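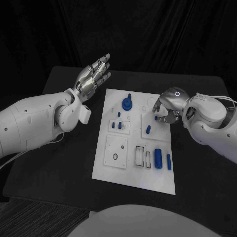
Trikberg, March

To: swing-arm lamp repair list
From: Ryota Ichikawa
Re: Cord failure at the elbow joint

Orlando Benavides wrote:

> I have the Hoshino double-arm lamp on the bench again. It is the same
> fault as before: flickers when the upper arm is raised past level, steady
> when it is lowered. I replaced the socket last time and it was fine for a
> while. The switch tests good. The cord looks perfect from the outside.
> Before I pull the whole thing apart, is it worth swapping the plug first?
> Also, does anyone know whether the replacement cord has to be the
> original thickness? The Wulline cord I have here is a bit fatter than
> what came out.

Leave the plug alone. A fault that follows the position of the upper arm is almost always in the cord within a few inches of the elbow. Unplug the lamp, put a continuity meter across one conductor at a time, and move the arm slowly through its full travel. Clip the leads on; if you hold them by hand you will end up chasing your own movement. With 2 conductors to check, it's a five-minute job.

The outer jacket tells you very little. On the last Hoshino I opened, the jacket was clean and the copper inside was down to a few strands, all broken at the same point, where the cord leaves the lower tube. The tube end had a burr on it. I dress these with a round file and then fit a bushing, even when the edge feels smooth.
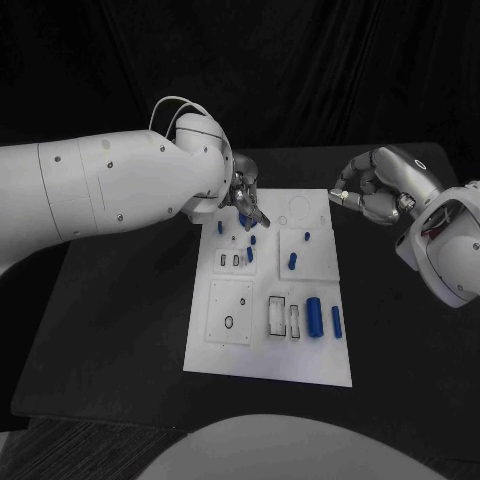 The cord length at the elbow matters more than the cord type. Orlando's lamp left the factory with the cord pulled nearly straight across the joint, so each time the arm goes up, the whole bend lands on one short section. What you want is slack carried over the outside of the joint in a wide curve, like the thin white cable looping over the top of the left-hand arm, which rises from the upper joint and comes back down toward the wrist. On this size of lamp I cut 11 inches from tube exit to tube entry. Measure with the arm folded all the way down, then check it again fully raised — the two positions do not need the same amount.

I made a simple test stand last winter, a crank and a stop on a scrap board. The original cord, routed straight, opened up at 1,765 cycles. Same cord with the loop is still running. That is one sample of each, so treat it accordingly.

On thickness: the Wulline cord will work if it slides freely through both tubes. If you have to pull, it is too fat. Do not use wax or soap to get it through. Renata Jakubowski asked about cloth-covered cord a while ago, and I would avoid it here, as the braid frays at the bushing.

After reassembly, run the arm up and down 100 times with the meter still clipped on before you put a bulb in. Tighten the elbow nut last. If the arm sags, the spring is the problem and more torque on the nut will only crack the washer.

Yolandi, I still have your spare bushings. They are the small size.

Ryota

Last updated: March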